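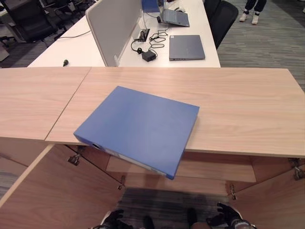
Start position for the binder task: binder closed on the counter top, cabinet doors open, both hands low.

Recording the binder task

Posted Jun 29, 2019

These are the steps we follow at Plenitz when we collect demonstrations for the cabinet set. The task is short: pick up a ring binder from the counter top, put it on the shelf inside the cabinet, and bring the hands back down. An operator drives both arms and Caron, our recording software, stores the head camera view along with the joint positions.

A full batch is 50 demonstrations. Allow a morning for your first one.

Before you start

Load the task file in Caron and check that the name matches the batch sheet. Run the hand check: open, close, each finger in turn. If a finger lags, restart the hand driver and run the check again.

Open the cabinet doors by hand. Opening doors is a separate task with its own files, and the two must not be mixed.

Placing the binder

1. Lay the binder flat on the counter top with the front cover up.
2. Turn it a little so that it is not square to the edge. Change the angle every time.
3. Let part of it stick out past the front edge. The fingers need something to get under, and a binder lying fully on the surface is very hard to lift with these hands.
4. Swap the binder after every ten demonstrations. Use different colours if you have them.

Leave the desks behind the counter as they are. Laptops, cables and chairs can move from one day to the next, and people may walk past. We want that variety in the background.

Recording

1. Lower both hands below the counter top, in view of the head camera.
2. Start the recording and wait one second before moving.
3. Bring one hand to the part that sticks out and grip it. Steady the other side with the second hand.
4. Lift, pull back clear of the edge, then lower to the shelf.
5. Let go, lower both hands and stop the recording.

Keep a steady pace. If the binder slips and you can recover it within the same attempt, carry on and tag the file "recovery". If it lands on the floor, stop and tag it "fail". Don't delete failed files, as Hultar uses them to train the success detector.

Checking the batch

Play back every file at double speed. Reject any where the hands leave the camera view during the grip, or where the start pause is missing. Then upload to the Vesel server and fill in the batch sheet.

The set now holds 2,164 accepted demonstrations. The next one planned, for August, covers taking the binder back out.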